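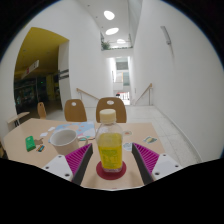
Round coaster in dark red, under a bottle. Mug not included.

Print this page | E-mail this page to a friend

Drister Round Coaster, Dark Red
Item 749
Sold singly or in boxes of 128

A coaster has one job, and most of the ones we have stocked over the years found a way to get out of it. They stuck to the glass and came along for the drink. They curled. One lot from a supplier we no longer call bled pink onto a customer's tablecloth at a christening.

The Drister round is duller than all of those and we have reordered it twice. It lies flat. It takes a bottle or a mug with room to spare, and the dark red hides coffee, cola and most of what people do to it. On a pale wooden table it shows up well enough that guests may even use it, though we make no promises about guests.

Details

Shape: round
Color: dark red (the green is gone, please stop asking)
Cleaning: damp cloth. The dishwasher will take it, but the top rack only, and don't come to us if it ends up wrapped around the spray arm.
Minimum order: one. Yes, really.

Who buys it

Break rooms, mostly. Also reading rooms, church halls and the kind of shared table where there is always a mug, some paper scraps and a card that somebody meant to mail in May. The coaster will not tidy any of that up. It will keep the rings off the wood underneath.

Upendo Muli at our Grestley counter keeps a loose stack by the register and will let you try your own cup on one before you pay. Bring the cup empty.

From a customer

"Bought a box for the Drarton office. The table looks better. The people around it are about the same." Mwanaisha Mrema

Ordering

Boxes leave from the Mohamedi Street warehouse. For orders of 1000 or more, ask for the trade price, which is lower, and for help carrying them, which is not available. Single coasters go out in a plain envelope and can be returned unused. We can tell when they've been used.

Related items
Drister Square Coaster, Gray
Drister Trivet, Large
Felt Chair Pads, Set of Four
Grestley Table Wax
Mug Hooks, Item 153

Contact us | Copyright Drister Table Goods | Back to top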